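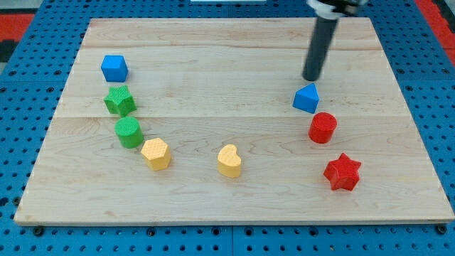

Equipment budget: where we stand before March

The request list for the robot cell closed on 9th February, and most of the lines on it are now settled. Members at both sites asked for a short account of what is being bought, what is being put off and what it means for bench time.

The largest line is the second arm for Drirnesstead. We looked at a new unit and at a reconditioned one from Ornex, and we are going with the reconditioned one. It comes with the same mounting pattern we already use, so the existing tooling carries over. Delivery is quoted at 5 weeks from order. The order goes in once the electrical work on the back wall is signed off, and not before. Last time we had a crate in the corridor for most of a term.

Smaller parts add up faster than people expect. The shape blocks for the tabletop work – cubes, cylinders, stars, hearts and so on – are cheap one at a time, but the textured ones go missing or get chipped and we reorder more often than we planned for. This year they have their own line. Please put requests through the Pace project sheet instead of buying them yourselves and claiming back.

The wooden boards are staying. There was a proposal to replace them with molded trays, at 141 dollars each, and we could not make the case for it. A board can be sanded, moved or swapped in a few minutes. If yours is warped, say so and we will cut another.

Perforated base platforms are a different matter. Praletton has asked for 4 more so that setups can be left in place between users. We have approved two now and will look at the others after the summer. Anyone who needs a setup held overnight should book it on the sheet and leave a note of the block layout with it.

Put off until next year: the spare controller, the larger compressor and the new cabinet. The controller was the hardest to drop. If the one we have fails we would be waiting on a repair, so part of the contingency has been set aside for that.

Service contracts renew in March. The quote for the coming period covers 16 visits across the two sites, which is more than we used last year, and we have asked for a lower figure. Until that comes back, log every fault on the sheet, even the ones you fix yourself. The log is what we take into the renewal talks.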